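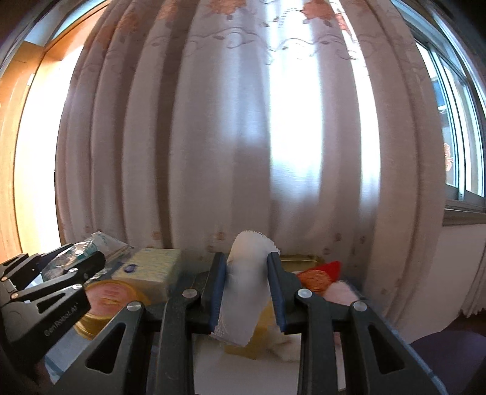 Table day. Everything that has no home in this flat ends up on the table, and it has been building up since we moved over from Sarnisside in May. I'm going to clear it and post as I go so I don't wander off halfway through.

---

Rules, same as last time. Things leave the table in one of four directions: kitchen, bathroom cupboard, charity bag, bin. No "put it on the stairs for now". The stairs are how the last attempt failed.

---

Starting with cloths. I keep every worn-out bit of white cotton for cleaning, and the pile has got silly. A frayed edge is fine for windows and taps. It's no good for drying glasses, you end up picking threads off the rim.

---

So: frayed ones go under the sink, decent ones get washed at 60 and go back in the kitchen drawer. Anything you can see daylight through goes in the bin. I've binned more than I expected to.

---

Someone asked last time whether it's worth hemming old cloths. I've tried it. It took an evening and they frayed again next to the hem. If they bother you, run pinking shears along the edge and leave it at that.

---

Next, packaging. A lot of what looks like stuff on this table is only wrapping. The clear plastic bag with the blue print on it is going. The white packaging with blue on it can go as well once I've checked there isn't a receipt tucked inside.

---

No receipt. There was one from Haugland under the fruit bowl though, for a lamp I meant to take back. The returns date has gone, so I suppose I own a lamp.

---

The pale yellow box with the little dark blue oval on the front is staying. It's a good stiff box and it stands up by itself. I'm going to use it for batteries and fuses, which at the moment live in three different drawers.

---

Tins are my weak spot. The round one with the gold rim and the pink and orange lid is too nice to throw out, and I said the same about the four already on top of the fridge.

---

Tin decision: this one becomes the sewing tin, and the old sewing tin (dented, lid sticks) goes for recycling. One in, one out. I'm writing it down here so that I have to do it.

---

Tea break, 11.20. I've got to the stage where it looks worse than when I started. That's normal and I'm ignoring it.

---

Found the instructions for the Destus shelf unit. They run to 94 pages in what must be every language in Europe, and the English part is 2 pages, one of which is a warning about children climbing. Kept the 2, recycled the rest.

---

Replying to a couple of you together. Yes, I wipe the table down between sections, just warm water and a drop of washing-up liquid. No, I don't use polish on it. It goes smeary and then everything you put down leaves a ring.

---

A small thing that does help: clear from one end to the other. I used to pick out the easy bits from all over and I'd be left with an even layer of awkward ones. Going end to end you get a bare patch early on, and you can use it for sorting.

---

Charity bag is full. It's going to the shop in Altside, next door to the bakery. They take kitchen things and linens but they don't want anything with a plug, so the lamp is still with us.

---

I looked up my photo folder to see how bad the table was last year. There are 3,473 pictures in there and it's in the background of a depressing number of them. Birthday cake, table covered. Cat, table covered.

---

On the bag for the frayed cloths – I use an old pillowcase hung on a hook inside the cupboard door. You can shove your hand in and grab one without getting down on your knees. When it's full you stop keeping them.

---

12.45 and I'm down to post, pens and a key that doesn't fit anything. The pens are being tested on the back of an envelope. Post goes in the tray. The key is going in the yellow box with the fuses. I know, but I'm not throwing a key out.

---

Done, apart from the lamp. Wiped, dried, chairs pushed in. We're having lunch at it, beans on toast.

---

Last one as three people have asked about the Destus unit: it's the narrow one with five shelves, and it's fine. Fix it to the wall, it wobbles if you don't. Mine's going up this afternoon if I can find the brackets, which were on the table.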